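3.2 Collecting the examples

All examples for the kitchen tasks were recorded by people using hand-held grippers, with no robot present. Each operator holds one gripper in each hand and wears a camera on the head. The grippers carry printed black-and-white markers, which we use to recover the position of each hand when the markers are in view of the head camera. When a marker is lost for a short time we fill the gap from the motion sensor inside the gripper. Longer gaps are cut from the recording.

The work took place in May in a shared room at Mekcombe. We did not clear the room or ask people to leave it. Earlier recordings, made in a closed booth, gave a policy that did well in the booth and badly elsewhere, and we wanted the background to change from one take to the next. People sat, talked and walked past while others recorded. Faces were blurred before the files left the site.

Each task has its own table. The operator walks up to it, carries out the task once, and steps back. A take starts and ends with a spoken word, and the files are split at these points by a script written by Ilir Ivanov. Operators were told to work at their own pace and to keep both grippers in view where they could. They were also told to carry on after a small mistake, as we wanted the set to contain recoveries. Takes in which an object was dropped on the floor were kept but given a separate label.
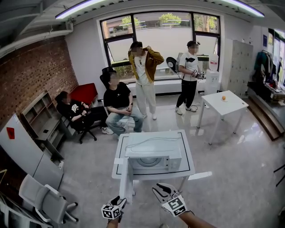
Figure 2. Head-camera view facing the microwave table, with both hand-held grippers in view. Faces are blurred.

The black line on the table top marks the area in which the oven may be placed. Between takes a helper moved the oven to a new spot inside the line and turned it by a small angle. We did not measure the angle – the helper was only asked not to repeat the last one. Objects on the other tables were moved in the same way.

In total we kept 3,063 takes from 16 operators. Of these operators, 3 had used the grippers before. The rest were given a short practice period on the Multora set of blocks, and those practice takes are not part of the data. Ebbe Söderlund and Torbjørn Dahlgren checked every take by eye and removed those in which the wrong task was done or the head camera had slipped. Where the two disagreed, the take was removed.

One weakness should be noted. Operators tended to open the oven door with the right hand, even when the left was closer, and we did not correct this during recording. Its effect on the trained policy is discussed in Section 5.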